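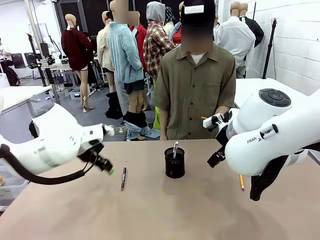
Vaccine fridge and cold storage, monthly inspection, Jondby Travel Clinic. Completed 23 Jul 2024, before opening, with comments for whoever picks up the sheet in my absence. Ticks without comments will be treated as fiction. Temperatures get written in at the fridge, in ink, and a desk with a black mesh pencil cup, a silver pen, a red-capped marker and a yellow pencil offers a choice of which the pencil is the wrong one. Pencil readings have a way of improving by Friday.

Part 1. Main fridge (Terska, upright, glass door)

1.1 Display reads between 2 and 8 degrees. PASS. Read 4.6. The minimum and maximum since last reset were 3.1 and 6.9, so all quiet.

1.2 Min/max reset after reading. PASS, now. It had last been reset in May. A maximum that covers the whole of spring tells us a great deal about spring.

1.3 Door seal closes on a strip of paper, all four sides. PASS on three. The bottom hinge corner lets the paper slide out with very little argument. Seal ordered from Stinusow, who quote 22 days and have never yet been early.

1.4 Stock clear of back wall and fan. FAIL, corrected. Two boxes of typhoid were pressed against the plate like passengers on a night bus. Moved forward, temperature log checked, no freezing recorded.

1.5 No food or drink. PASS. The yoghurt has gone. No further questions.

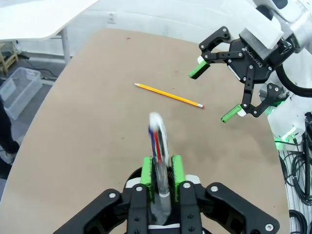

1.6 Plug labelled "do not switch off". PASS. The label is now larger than the plug.

Part 2. Stock

2.1 Count agrees with the book. PASS on second attempt. Book says 336 doses, shelf says 336 doses. The first attempt left out the bottom drawer.

2.2 Shortest expiry at the front. FAIL, corrected. Hepatitis A was in the order it came out of the delivery bag.

2.3 Expired stock removed and marked. PASS. None found.

2.4 Diluent stored with its matching vaccine. PASS. Please keep it so. They do not find each other.

Part 3. Logger and alarm

3.1 Data logger downloaded. PASS. Battery at 78 per cent.

3.2 Alarm sounds with the probe held out of the fridge. PASS. It can be heard in the car park.

3.3 Alarm call reaches the duty phone. FAIL. It reached a number belonging to Kadrić Flooring, who were polite about it and would like us to stop. Number corrected and retested.

3.4 Work surfaces wiped, marks reported if they will not shift.
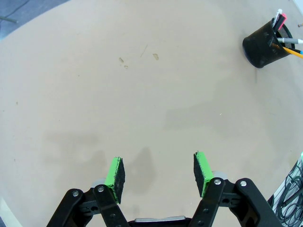 3.5 Spare probe present and in date. PASS. Certificate is in the blue folder, behind the old certificate, which can be thrown out.

Part 4. Cool boxes and outreach

4.1 Ice packs conditioned for 60 minutes before packing. NOT SEEN. No outreach session today. The timer is in the drawer and does work if turned past the ten first.

4.2 Lids fit. PASS for the large box. The small one needs a firm hand and should be retired.

Outstanding: door seal (1.3), small box (4.2). Next sheet due in August.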